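Curcombe's swimming beach is open again, and I got there early
May 31, 2025

Good news if you've been missing the water as much as I have: the main swimming beach at Curcombe opened again this morning, and yes, I was standing at the gate with a towel over my shoulder like a kid on the last day of school.

The beach had been closed since March, when a run of storms pulled a big chunk of sand off the south end and left the wooden steps hanging over nothing much. Oltgate town crews have trucked in new sand and put up a proper ramp, with a handrail on both sides.
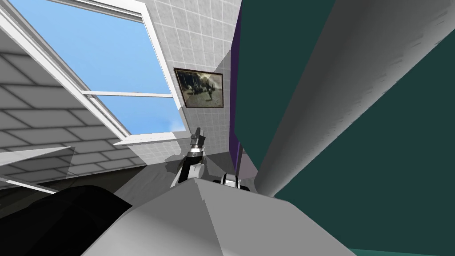 The ramp is the best part, if you ask me. It's wide enough for a stroller or a beach wheelchair, and it comes out right by the roped swimming area, so you don't have to trudge over the soft stuff with a cooler banging on your knee. I went up and down it 3 times (once on purpose, twice for things I'd left in the car).

Parking is the one thing that may catch you out. The upper lot now has 506 spaces, up a little from last summer, but the lower lot is still full of fencing and a very large pile of rock. Come before mid-morning or take the Nitside shuttle, which drops you at the top of the ramp.
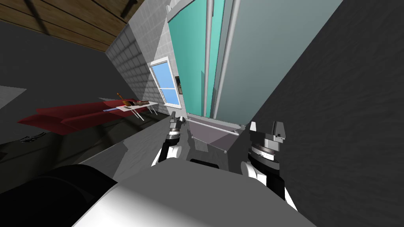
The water was cold - the kind of cold where you say a word and then apologize to the family next to you - but it was clear and flat, and the sandbar is back where it used to be. Lifeguards are on until early evening all summer. The flags are the same as always, so green for go and red for stay on your towel.
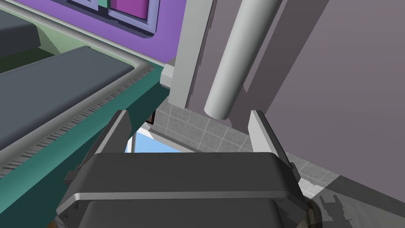

Snacks have changed hands too. Tagle, the taco place from the harbor, has taken over the old kiosk and given it a good scrub and a coat of paint. They went with teal, pretty much like the cabinet in the picture, and I love it, though my sister thinks it's a bit much. The fish tacos were gone by lunch, so don't hang around. There are 4 picnic tables out front and some shade if you're quick.

Outdoor showers are working, but the indoor changing rooms won't be ready for another couple of weeks. Bring a big towel and a sense of humor.

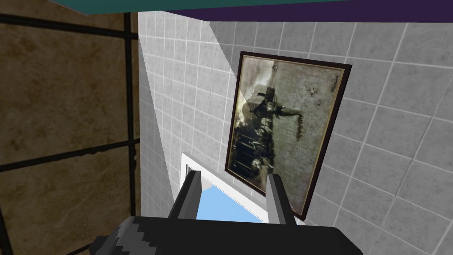 Dogs are still fine on the north end before breakfast time and after the lifeguards pack up, same as last year. Kayak rentals haven't started yet. The sign on the hut just says "soon," and I'll be back down there with my paddle when they do.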